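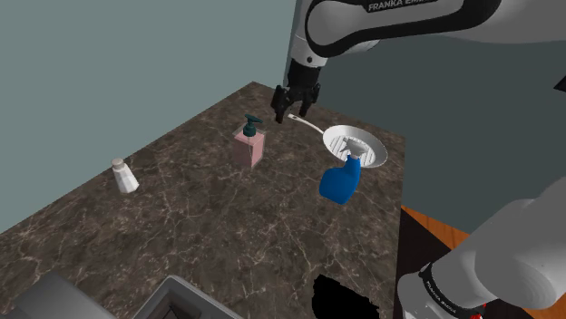
Ticket: Driver's side window drops into the door and won't come back up
Vehicle: Nistmont wagon, power windows, 683 miles since last service
Status: Closed

Customer wrote:
Hi there, and thank you in advance for reading all of this. My driver's window went down fine at a drive-through and then came back up crooked, with a crunch I could feel in my elbow. Now I hear the motor hum but the glass just sits at the bottom of the door. I've pulled the door panel (two screws behind the handle, then the clips) and peeled back the plastic sheet. One cable is hanging loose and I can't tell if I need a motor or the whole regulator.

Bader Parts Support replied:
Thanks so much for all that detail, it really does help! If the motor hums and a cable is hanging, I'd plan on the regulator and keep your motor. Before you unbolt anything, lift the glass by hand to the top and tape it over the door frame with good wide tape, both sides. Then unplug the motor, take out the regulator bolts and work the whole thing out through the big lower opening. It'll feel like it won't fit, but turn it so the rail comes out first. We carry the Durnley and the Hedegaard for your door. The Hedegaard comes without a motor, so that's the one I'd order, and either way you'll stay under $200.

Customer wrote:
The Hedegaard went in this morning and took me 2 hours, counting a good long hunt for a dropped bolt. The window goes up straight now, but it's slow for the last inch.

Bader Parts Support replied:
Oh, good for you! Loosen the two glass clamps, run the window all the way up so it can settle in the channel, and snug them again. A little dry silicone spray in the side channels helps too.

Customer wrote:
Clamps did it. You can close this one, and thank you again for being so patient with me.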